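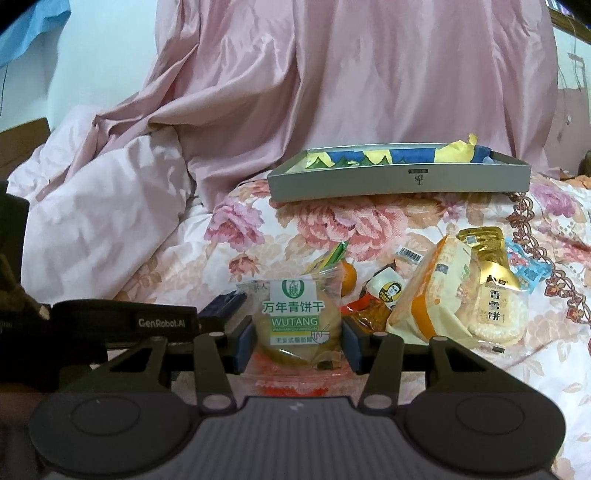 Search tickets Go Advanced

Ticket 738: Snack box contents do not match packing sheet
Site: Waltitz guest rooms
Opened by: Britt-Marie Eklund
Priority: normal
Status: closed

Reported problem
The mixed snack boxes supplied by Plumidero were unpacked on the bed in the sample room in April. The packing sheet lists one flat layer of individually wrapped items. The items do not fit in the tray as one layer with the lid seated. The lid lifts at one corner.

Items concerned
Wrapped round biscuit (万年青饼干), puffed rice cakes in clear wrap (香雪饼), assorted small packets, one mandarin.

Log

09:10 Box emptied onto the bedspread. Contents checked against the sheet by name only. Biscuit and rice cakes confirmed by label. Mandarin is not on the sheet.

09:25 Repacked in sheet order with the mandarin included. Lid does not seat.

09:40 Repacked without the mandarin. Lid seats, but the rice cakes are under pressure. One cake cracked inside its wrap.

10:15 Sheet compared with the copy held by Tiwari. Their copy is revision 2 and calls for the deep tray. Ours is the earlier revision and calls for the flat one.

11:30 Plumidero confirms by phone that flat trays were shipped against the old sheet. Order quantity is 3,000 trays, almost all still in store.

13:05 Test with flat tray, biscuits on edge along the long side, rice cakes placed last. Lid seats with no pressure on the cakes. Mandarin still excluded.

13:50 Repeated with 80 boxes. No lifted lids. No cracked cakes on opening.

Cause
Outdated packing sheet. The mandarin was added at room level and was never part of the box specification.

Resolution
Use up the flat trays with the 13:05 layout. Fruit goes on the side table in its own dish. Deep trays to be ordered when the flat stock runs out. Old sheet withdrawn.

Note from B.-M. Eklund: please unpack on a table in future. Crumbs from the cracked cake had to be shaken out of the bedspread and it went back to the laundry.

Related tickets
Risireo kettle trays, wrong insert size
Bedspread exchange, sample room
Tea sachets missing from welcome box
Labels peeling in cold store

Contact the supply desk | Copyright Waltitz | Back to top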